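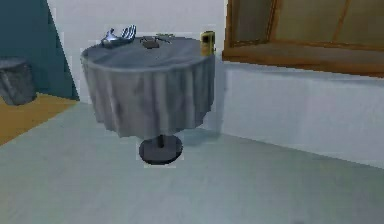 Istdale, March 30, 2019

I'd been in the building a good ten minutes before anyone let on that the robot I'd come to see getting its service was on a screen. There is a real one as well, bolted to a bench two doors down, but it only gets switched on when the pretend one is behaving. The pretend one is called Hositz. The real one is just "the arm".

I've written up plenty of robot cells in my time and I know what looking after them involves: grease, cable ties, a drawer of fuses, somebody swearing at an air line. So I was curious what there'd be to do on a robot made of sums. Rather a lot, as I found out, and a fair bit of it is the same swearing.

The workshop belongs to Semple, a small firm that sorts out gripping for other people's machines, and the job I'd come to watch was for Okia, a customer wanting a robot hand that can manage in an ordinary room. Ordinary rooms are horrible for robots. Things get left near edges, cloths hang down, doors get left half open. So the team built one in the computer, with a round table under a grey cloth, a window, a bin over by the teal wall, and put the shiny hand up on the tabletop with a few bits and pieces spread along the far side.

Ruairi Munro sat me down beside him and went through the morning check. He does it with a mug in one hand and I don't think he knows he's talking out loud. First he loads the room with everything frozen and looks for anything that's sunk into anything else. If a box is even a hair's breadth inside a tabletop when you press go, the software notices two solid things in one place and flings them apart, and off goes your box into the next county. He showed me a recording of one doing exactly that and I laughed far too loudly for an open-plan office.

Then he presses go and does nothing at all. He just lets it sit for 18 seconds. Everything is supposed to settle and stay settled, and if something's still creeping across the cloth at the end of that, the friction is wrong and somebody has to go and find out why. (Usually, he says, somebody copied the numbers from another object and forgot to change them. I felt very at home.)

After that come the fingers. Each one gets opened and closed on its own, slowly, with a graph running underneath, and then the lot together. You'd think a simulated joint couldn't wear out, and it can't, but its settings can drift away from the real hand, which does wear. Every time Craig Baxter fits a new tendon or tightens something on the bench, the stiffness changes a touch, and Hositz has to be told about it. Craig keeps a paper notebook for this. It's got coffee on it and it's the most important document in the place – there's a typed version on the server, but I never saw anyone open it.

The notebook was up to entry 89 when I was there. Entry 88 said "thumb sticky, cleaned, fine". Entry 89 said "thumb sticky".

So that was the afternoon's work, and I got to watch it from both ends. On the bench, Craig took the thumb off with a very small hex key and a lot of patience, cleaned out the joint, put in a fresh bush and ran it back and forth until he liked the sound. No instrument for that bit, he just leans in and listens! Then he hung little weights off the tip, one after another, and read out how far it gave, while Ruairi typed the numbers in next door and they shouted to each other through the wall. There's a perfectly good phone on both desks.

Once the numbers were in, Hositz got the same weights hung on its own thumb, the made-up ones, and they compared. The first go was miles out. Ruairi had put in a decimal point where one wasn't wanted. The second go was close enough that Craig grunted, and I was told to take that as high praise.

Then it's round the room with the camera, which I'd have skipped and they never do. They move the viewpoint about and look at the corners, the floor, the parts the hand won't go near for weeks. The door gets a proper look each time. It's a handsome pine thing with little glass panes, and glass is a pain: it's there, so the hand mustn't go through it, but you can see through it, so whatever is guiding the hand may decide otherwise. The hinge has its own friction setting too. So does the knob. 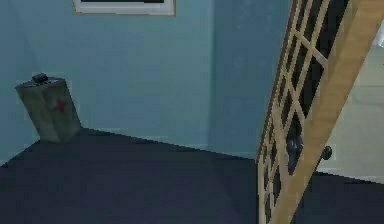
Lawal Abubakar reckons people spend far too long on the hand and nowhere near long enough on the room, and that most of the faults he's been asked to chase ended up being in a wall, a hinge or a floor that was set up in a hurry and never looked at again. He'd have the room checked first and the fingers last. Ruairi disagrees, fairly loudly, and I gather this one has been running for years.

I can see both sides. During my visit there were two faults apart from the thumb. One was a finger that wouldn't close fully, which was a limit set too tight after the last update. The other was the room running slow, jerky and horrible to watch, and that was the tablecloth. Cloth eats computer time. Someone had turned up the detail so the folds would hang nicely, and they did hang nicely, but everything else was crawling along waiting for them. Ruairi turned it down by degrees until it ran smoothly and the folds still looked like folds.

If you're thinking of setting up something similar, the advice I came away with was pretty plain. Change one setting at a time and write it down before you change the next. Keep a saved copy of the last room that worked, with a name you'll understand in April. Don't update the software the day before a customer visits. Craig's addition was to buy spare bushes by the bag, and he'd like it known that the bag he ordered five weeks ago still hasn't turned up.

Kirstin Semple put her head round the door towards the end to ask if the thumb was done. It was, on both of them. Craig had already written entry 90 and left the rest of the line blank until the morning check.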